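Writing this fast on a Friday, before the group call, so forgive the state of it.

My claim: we should stop reporting a single success rate for manipulation policies. Not "supplement it." Stop. Or at least stop putting it in the abstract, where it does all the damage.

Some background. Our group spent the winter on a plain imitation learning setup. Collect demos, train a policy, run it on the arm, count wins. The method we were testing is Dirkari, which Lauri Jääskeläinen wrote most of. Short version: the policy predicts a chunk of actions, and a second small head predicts how much of that chunk to trust before looking again. Easy stretches, long chunk. Hard stretches, short chunk. Nothing wild. It trains on the same 2000 demos as the baseline and adds almost no compute.

Results looked great. Then Iida Manninen went back through the logs, run by run, and they looked less great, and then they looked interesting. That middle part is what I want to talk about, because most papers never get there. Ours nearly didn't.

What she found: the policy had learned a table. Not a task, a table. Put the target where targets usually were in the demos and it was smooth, almost showy. Slide it a hand's width toward the back and the arm would go to the old place, close on air, and then lift very confidently. Our number averaged over both kinds of run. So the number was really a statement about how often whoever reset the table put things back where they liked them.

And whoever reset the table was mostly Todor Živković, who is left handed and tidy. I'm serious. You could pull his habits out of the start positions.

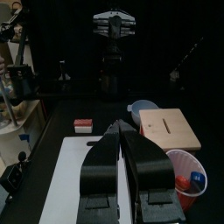
Scoring is where the money is, and it gets the least thought. A run gets a one or a zero. But the zero for "never found the object" and the zero for "had it, dropped it at the rim" are different animals, and any fix for the first will probably do nothing for the second. Take the layout at our bench, with the red and white block alone on the black tabletop and the bowl, the slotted box and the clear cup over on the other side of the fingers. Block in bowl, say. You have to reach it, close on it, carry it across, and let go over an opening you might not see well at that point, since from the wrist the right finger hides the lower part of the bowl. Four stages. Each one fails in its own way, each one for its own reason, and we squash all of it into one bit. Then we run it 49 times and put the percentage in bold.

Iida's fix was almost insultingly simple. Log the stage where the run died. That's it. One extra keypress from the person watching. When we did that for Dirkari against the baseline, the whole story moved. The variable chunk did nothing for reaching. Zero help, maybe slightly worse. Nearly all the gain sat in the release. The trust head shortens the chunk when the gripper gets near a container, so the arm looks again, and nudges, and then opens. That's a real mechanism! It's a better paper than the one we were writing. And it was invisble in the headline number, which only said "higher."

Ulla Ahonen's objection, which she's made to me more than once and will make again when she reads this: stages are subjective. Where does reaching stop and grasping start? Two people watching the same run will press different keys. Fair. They do. We had two of us score the same 21 failures separately, and we disagreed on a handful, mostly fumbles at contact where the block got pushed and then sort of grabbed. But look at what that objection asks for. It prefers a clean number that hides the thing to a slightly messy one that shows it. Disagreement between raters is something you can report. You can't report what you threw away.

Her second objection is better. Reviewers want to compare across papers and a stage breakdown is tied to your task. My stages for block in bowl mean nothing for someone folding shirts. True, and I don't have a great answer. My not-great answer is that the single number doesn't compare across papers either, it only looks like it does. Somebody's 80 on their bench with their lighting and their Todor is not my 80. We all know this. We say it at the poster and then go home and make the bar chart.

Yuto Sekiguchi, who ran the same release against the Karppinen benchmark tasks over at Kellden, got a gain a lot smaller than ours. First reaction here was that he'd set something up wrong. Of course it was. Then he sent the stage logs, and his failures were nearly all in the reach, where our method has nothing to offer. So his small gain and our big gain are the same finding. With just the two percentages we would of spent a month arguing over camera mounts.

What I'd want, concretely, if anyone is asking:

- start positions published, all of them, as a plot
- stage of failure for every run, with the definitions you used
- raw video of the failures, never mind the wins
- the success rate in a table in the back, if you must

None of that costs much. The video is already on a disk somewhere. The start positions you can get out of the first observation of every run with a short script, ours is in the Zirden repo and it's ugly but it works.

One more thing on start positions. Random placement is not the cure people think it is. A person asked to place a block randomly doesn't. We tried having a script call out positions and that helped, but then people round off, they put it "near enough," and near enough drifts toward the middle of the reach because it's comfortable. Check the plot anyway. Ours still had a dent in it where the lamp base gets in your way.

I know the counterargument that the field moves fast and a rough signal is fine for now. I held that view till January or so. But a rough signal is only fine if it's rough in every direction, and this one leans. It flatters whatever was trained and tested by the same hands on the same table, so basically everything, us included.

Call is starting. Stage definitions are in the repo, argue with me there.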